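# New lights in the workroom, at last!

Mar 6, 2020

I have been going on about the lighting in here since January, so you can imagine how pleased I am to say the old tubes are gone.
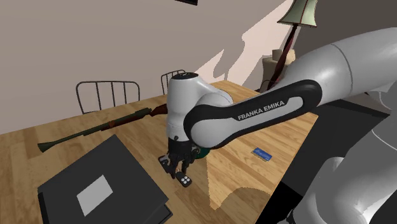 I went for the Hindach panels in the end, the 3-foot ones, after weeks of dithering between those and the Thygesen range (lovely fittings, but the diffuser is held on with tiny screws and I know I'd drop every one of them behind the bench). The Hindach cover just hinges down on one side, so wiping out dead flies takes a minute!

Mekdes Sisay did the wiring for me and talked me out of two things. First, I wanted the coldest, bluest white in the catalogue. She held up a neutral one next to it and I changed my mind on the spot – colours look so much kinder under it, and my eyes don't ache by teatime. Second, I'd planned one long row down the middle. We split it into two shorter rows, each with its own switch, and now I don't stand in my own shadow when I'm sanding or painting.

The dimmer is a Gondeck and I'm already hopelessly fond of it. It goes down really low without any buzzing, even with the radio off. The whole job took about 9 hours, including a long hunt for a junction box that somebody had plastered over years ago.

Still to do: the patch of ceiling where the old fittings hung, which is a completely different shade of cream from the rest. I've got a tin of white ready and I'm starting by the door.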